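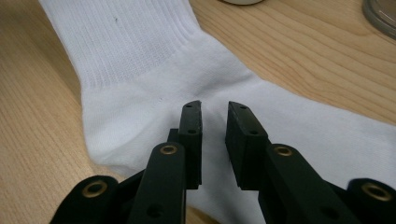 A white sports sock on a wooden table.

Sock and textile collection: what changes from February's trial

Apr 15, 2019

Residents on the Belent estate will be able to put worn-out clothes and household textiles out for collection along with their paper and glass. The trial in February covered the two blocks nearest the main road. It now extends to every block, including the terraced houses on Aquino Lane, which were left out last time because the van could not turn at the far end. A smaller van will be used for those.

Textiles are collected in the green bags that came through your door with the last newsletter. If you did not get one, or have used yours already, there are more in the entrance hall of the Reltberg building, next to the noticeboard. Please take one at a time. When a bag is collected, the crew leaves an empty one in its place, so in most cases you should only need to pick one up once.

What can go in

Most things made of cloth are fine. That covers shirts, trousers, jumpers, coats, dresses, underwear, tights, socks, towels, sheets, pillowcases, tablecloths and curtains. Items do not have to be wearable. Holes, missing buttons, broken zips and faded colours are all accepted, and so are stains, provided the item has been washed.

Several people asked during the trial about single socks. Yes, they can go in. A sock without a partner has no value as clothing, but the fibre can still be used, and odd socks were among the most common things in the bags last time. The same goes for single gloves. Pairs of socks that are still good should be folded together or tied so they stay together during sorting. Shoes are accepted only in pairs, tied by the laces or held with a rubber band.

What should stay out

Please do not put in duvets, pillows, cushions, carpets, rugs or mattresses. The filling in duvets and pillows clogs the shredding machine, and one pillow in the February load stopped the line for most of a morning. Anything soaked in paint, oil or cleaning fluid goes in general waste. So do floor cloths and anything that is damp. A single damp towel will spread mould through a whole bag in the time it takes to reach the sorting hall, and then the lot has to be thrown away.

Electric blankets and heated slippers count as electrical goods. They can be handed in at the recycling point behind the shops.

Where it goes

Bags are taken to the Pirkex sorting hall on the ring road. The first sort is done by hand. Staff separate clothes that can be worn again from those that cannot, and wearable items go to the charity shops in town. What remains is split by material. Wool and cotton are kept apart from man-made fibre where the label makes this possible, so it helps if you leave labels in.

Cotton in poor condition is mostly cut into wiping cloths for garages and workshops. Knitted items, including socks and old jumpers, are pulled apart into loose fibre and made into padding and felt. Some of this ends up under floors or inside car doors. Zips and large metal buttons are removed at the hall, and you do not need to cut them off yourself.

Results from the trial

The February collection brought in 900 kilograms from 92 households. Pirkex told us that was more than they had planned for. Only five bags had to be rejected, four of them for damp and the other for containing kitchen waste. The rejected bags were returned to the doorstep with a sticker giving the reason. The stickers will be used again, this time with larger print, after a number of comments that the first ones were hard to read.

Making socks last longer

Maite Prieto runs the mending table in the community room and has passed on some advice for those who would like to throw away less in the first place. Wash socks inside out, at 40 degrees or lower, and keep fabric softener away from sports socks – it coats the fibres and makes them worse at taking up sweat. Dry them on a line if you have the space. Tumble drying wears out the elastic in the cuff long before the foot has gone through.

Thin patches at the heel are much easier to mend than holes. Hold the heel up to a window every so often, and if light comes through, run a few rows of darning thread back and forth across the thin part. Wool thread suits wool socks, and ordinary cotton thread will do for the rest. Keep toenails short, and if the same sock always goes at the big toe, try half a size up.

The mending table has needles, thread and darning mushrooms to borrow. There is no charge, and you do not need to book. Bring the item washed.

Putting your bag out

Leave the bag by the door to your block before eight in the morning on collection day, tied at the neck. Residents on Aquino Lane should leave theirs at the front gate. Bags must not be left in the bin store, as the crew does not have a key. If you cannot carry a bag down, leave a note in the Reltberg letterbox with your flat number and someone will come up for it.

Collection dates for each block are on the noticeboards.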